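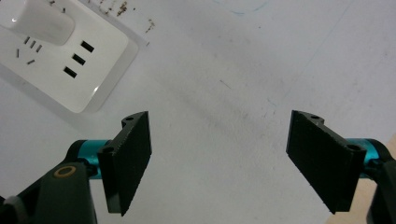
Holmgren opens furniture repair and refinishing shop in Illton

ILLTON, 26th October. Office furniture firm Holmgren has opened a repair and refinishing shop on Dastton Road in Illton. The shop will take in used desks, meeting tables and workbenches from businesses, schools and public offices, repair them, and either return them to the owner or sell them on.

The building was formerly a carpet warehouse. Holmgren took over the lease in July and has put in new lighting, a spray booth with filtered extraction, and a loading bay wide enough for two trucks. The shop employs 19 people, and 14 of them were hired locally.

Most of the work will be on tabletops. Holmgren says a worn top is the main reason customers ask for a replacement desk, even when the legs, frame and cable trays are in good order. Light marks can usually be cleaned or polished out. Tops with deeper damage are resurfaced or cut down for use on a smaller frame. Power sockets and switches set into a desk are tested by a qualified electrician before the desk leaves the building, and any that fail are replaced.

A trial with the Hedar group of office parks ended earlier this year. Holmgren collected 236 desks from four buildings and repaired them in batches overnight and on weekends, so that staff could keep working. The desks went back to the floors they came from. Hedar has now signed up for a second round, covering its meeting rooms and reception areas.

"Companies were calling us to order new desks and asking us to haul the old ones away," said Dineo Ngubane, operations manager at Holmgren. "When we looked at what we were hauling, a lot of it needed a day's work. We had been doing small repairs in a corner of the main warehouse for years and we ran out of room."

Holmgren expects the shop to handle 1,310 pieces in its first full year. Prices are set per piece after an inspection, which is free within the Illton delivery area. Customers outside the area can send measurements and a short note on the condition of each item for an estimate. Repaired pieces carry a two-year guarantee on the surface and edging.

The shop will also sell refinished furniture to the public from a small showroom at the front of the building. Stock will change from week to week. Delivery can be arranged at the counter, and customers with their own vehicle may collect from the loading bay.

Businesses that want to book an inspection should contact the Holmgren service desk. Media requests should be addressed to Dineo Ngubane at the Illton shop.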